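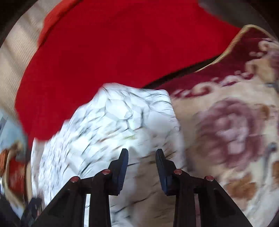
Bollari is looking for a gripper technician to look after our hand-held cloth-handling tools at Udell. Each tool has two black plate fingers with a narrow pad at the tip, and keeping those pads facing each other squarely will be a big part of your week. You'd also swap worn pads, check every pin and log each job. We have 47 tools out at the moment, and crumpled cloth gives them plenty to do!

You'll work with Yogesh Rana, who sets up new tools and will train you on the bench for your first 6 weeks. Every tool comes in for a full strip-down after 1,000 grasps, so there's always something interesting in pieces. 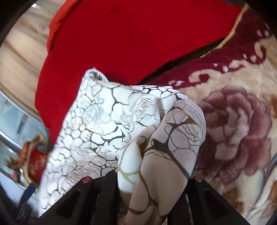
No robotics background needed. If you've mended bikes, sewing machines or cameras and loved it, we'd be really glad to hear from you. Start in December, part-time possible. Write a few lines to Jummai Osagie at the Udell workshop.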